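So I finally got around to the book corner on Wednesday, and it ate the whole afternoon (I'd told Neelam two hours, ha). The plan was simple enough: mark out a spot on the carpet with yellow tape, sort the books, get rid of whatever I'm never going to read again.
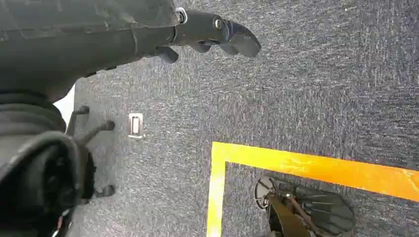 I went back and forth on the tape for ages. I wanted something bright, and the carpet is that speckled gray that swallows anything dull – pens, paper clips, my good earring last December. Yellow it is! Fadime thinks it looks like a parking space and she can keep that to herself.

Then the sorting. I'm terrible at it because I stop to read first pages. One is staying no matter what, the one with bare branches all over an orange cover, because I love having it face out when the weather turns.

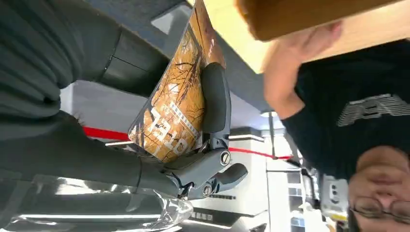
Anyway, the giveaway pile went to Akash, who swears he has shelf room. I've seen his shelves and I have doubts. Next up is the drawer of chargers, and I'm already putting it off.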